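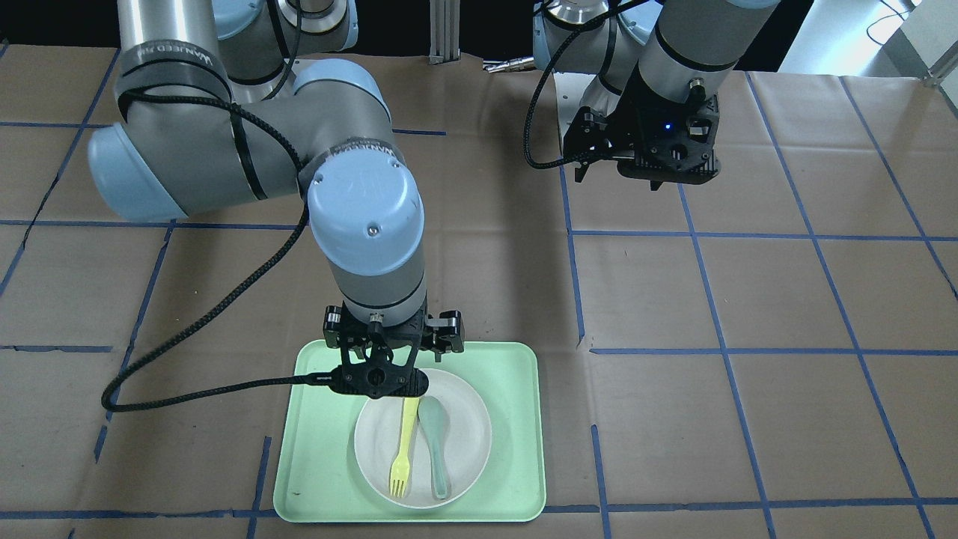 Home | Forums | Kitchen & Catering Work | New Posts | Log in

3 min read

Tray line automation - has anyone's place really saved hours?

traysidejan
I work the tray line at the Grutcombe site, in the central kitchen. Since May we have had a two-armed setup from Urkov on trial at the end of the room where we set trays and strip them. Plates, forks, spoons, one tray at a time. The pitch from management was that it "frees staff for resident contact." I have been on that line long enough to hear three different things free me for resident contact and I still see residents mostly through the hatch.

What I want to know is what happened to your shifts after the trial ended. Not the brochure version please.

dishpit_ron
We had something like it at my last job, different maker. Hours went down for the evening crew within 2 months. They never called it a cut. People left and the spots didn't get posted.

Penny4Lunch
Mine was the opposite, for what it's worth. I have a bad shoulder and the machine took over stacking, which was the part that hurt. I kept my full week and I go home less sore. Not everything is a plot, Ron.

dishpit_ron
Didn't say plot. I said the spots didn't get posted. Go look at your schedule from last year and count the names.

traysidejan
Penny, glad about the shoulder, and if ours did the stacking I'd bring it coffee. Ours does the light stuff. A plastic fork weighs nothing. The heavy carts are still me and whoever is on with me.

Also the trays have to be put down where it wants them, on a table with blue tape lines all over the paper. Pauline Naylor, our shift lead, was told the layout can't move while they're testing. So we walk the long way past it with the carts.

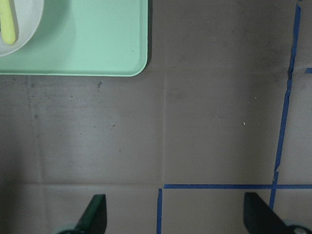
And that's my other gripe - the job has turned into setting things up so the arms can do the job. I put out a tray, I wait, I check what it did, I write it on a sheet. On Tuesday I timed myself doing 20 trays by hand and then filled in the sheet for the same number on the machine side. I'm not going to post the times because somebody will say I rushed. I was not rushing.

mill_street_cook
With respect, you're comparing a trial to a finished line. Our Renow unit was painful for weeks and then it wasn't. The person who ran it got moved up a pay grade too, which never would have happened on the old line.

traysidejan
One person got moved up. How many were on the old line?

mill_street_cook
Four. Two went to the day kitchen and one retired. I get your point, but none of them were fired.

dishpit_ron
So four jobs became one better job. We're saying the same thing, you just like it more than I do.

T_Sedgwick
Trevor Sedgwick here, I rep for the kitchen and laundry staff over at Penrose. Practical stuff for Jan. Ask for the number they are using to decide if the trial worked. Get it in writing. Ours was 125 trays an hour, and when we asked if that included the person loading and checking, it went very quiet and then there was a second meeting. Ask who cleans the thing and whether that time is on the clock. Ask what happens to the checking job when they decide it doesn't need checking.

I'm not against it. We ended up keeping one for the overnight trays and almost everyone is fine with it, because that shift was impossible to fill anyway.

Penny4Lunch
That's the fair version I think. It depends on which job they point it at.

traysidejan
Thanks Trevor, that's more use than anything in the staff meeting. Pauline says she'll ask about the number but she hasn't seen one either. I did ask who wipes down the trays between runs and the answer was "the team," so, me.

Resident contact hours on my sheet this week: zero. There is a column for it now though.

mill_street_cook
Give it till the fall before you write it off. And do ask about the pay grade, they won't bring it up first.

dishpit_ron
Keep a copy of your schedule somewhere at home.

We use cookies to keep you logged in and to remember your settings. Accept | Manage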